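Hitier hose couplings

Hitier hose couplings are a family of push-and-turn fittings used to join rubber and plastic hoses to pumps, tanks and small machines. They are made by Hitier, a family-run maker of fluid fittings that began with brass garden taps and moved little by little into factory work, where most of its customers are found today.

The coupling comes in two halves. The male half carries a pair of short lugs, and the female half has matching slots with a soft sealing ring tucked down inside. You push the halves together, give them a quarter turn, and a spring holds everything snug (older fitters are fond of the click it makes, and will tell you so at some length). The ring can be changed by hand, and it is wise to keep a few spares in a drawer, away from sunlight.

The current catalog lists 2,659 part numbers, a large figure that comes mostly from the many mixes of size, thread and ring material. A further 1,830 older numbers can still be ordered from Motura, the dealer that took over the remaining stock one August and has looked after it kindly ever since.
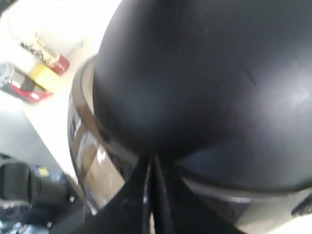
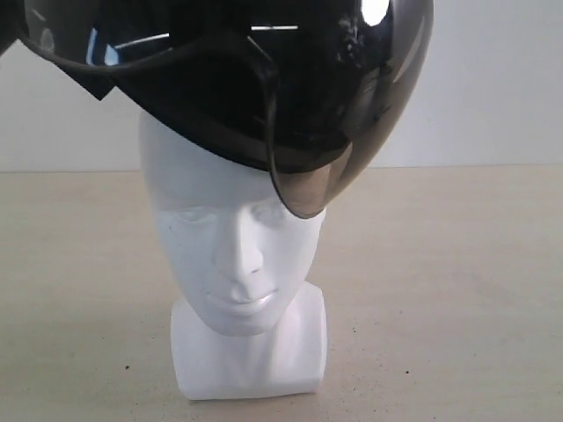
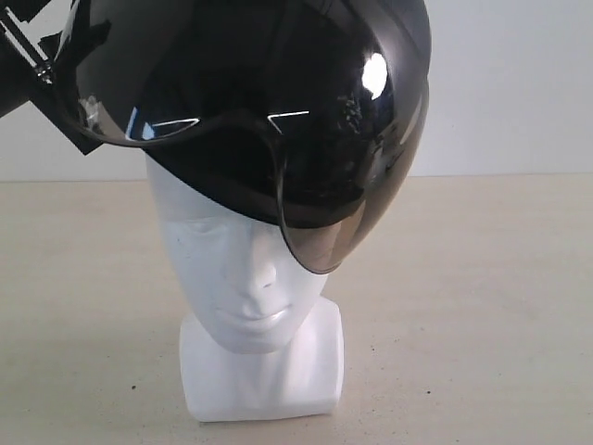
Users of older equipment should know that the first lugs were cut a little wider than the later ones, so an early male half will not enter a late female half, however patiently it is coaxed. Jalali makes a small adapter for just this purpose, and Broron sells a version with a shutoff valve built in, handy where a hose has to come off while the tank is still full.

See also: Bayonet mount; Hose barb; Sealing ring

This page was last edited on 11th November.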